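Work, Skill and Automation
Unit 6 handout: Sorting and handling work at Jusier

Read this handout before the November seminar. It continues the discussion of task allocation from Unit 5 and supplies the case material for the second written assignment.

6.1 Background to the case

Jusier is a repair and refurbishment firm. It receives small household appliances, removes parts that can be used again, and sends the remainder for recycling. Until the change described below, all loose parts were sorted by hand at long benches. The work was paid by the hour, with a target of 800 parts per shift for each bench. New workers were placed on sorting first and moved to repair after a period that depended on vacancies.

The firm then introduced two-finger robotic grippers at the sorting benches, under a program known internally as Oda. Management gave two grounds for the decision: strain injuries to the hands and wrists, and difficulty in filling the evening shift. The program began with rigid parts such as housings, knobs and motors. Wire and cable were added later.

6.2 Why wire is a hard case

A rigid part keeps its shape when it is picked up. A length of wire does not. Strands cross, loops close on one another, and a pull at one point moves material somewhere else. An experienced sorter deals with this largely by touch, and most of the sorters interviewed could not say in advance which strand they would take first.

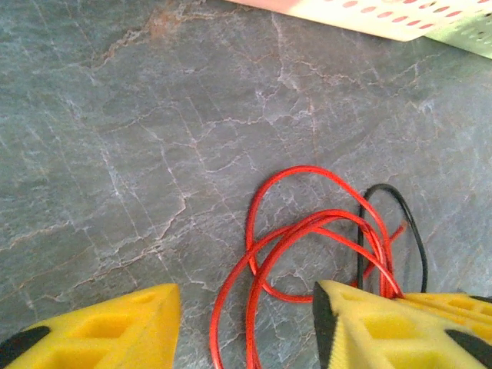 For this reason the firm did not remove people from the wire benches. It changed what they were asked to do. Under the earlier arrangement a sorter handled every item. Under Oda, a sorter oversees 2 benches, steps in when a grip fails, and records the kind of failure from a short menu on a screen. In the first month of wire handling, 1205 such entries were made.

6.3 Changes reported by staff

Sorters reported less soreness at the end of a shift. They also reported that the day felt longer. Waiting for a fault requires attention but gives little to do, and several asked to return to hand sorting for part of the week. The firm agreed to a rotation of 20 minutes at the hand bench in each hour.

A second change concerned pay grades. Fault recording was at first treated as part of the existing job. The staff council argued that it was a new skill - the entries were being used to adjust the equipment - and asked for it to be graded separately. The matter was still open when the case was written.

6.4 Terms

Residual task: work left to people after the regular part of a job has been automated.
Deskilling: loss of the chance to use or build a skill at work.
Tacit knowledge: knowledge a worker uses but cannot easily put into words.

6.5 Questions for the seminar

Who should own the knowledge contained in the fault entries?
Does the rotation protect skill, or does it only relieve boredom?
Compare Jusier with the Sokent warehouse case in Unit 4. In which of the two did staff have more influence over the pace of change?

Bring written notes on at least one question.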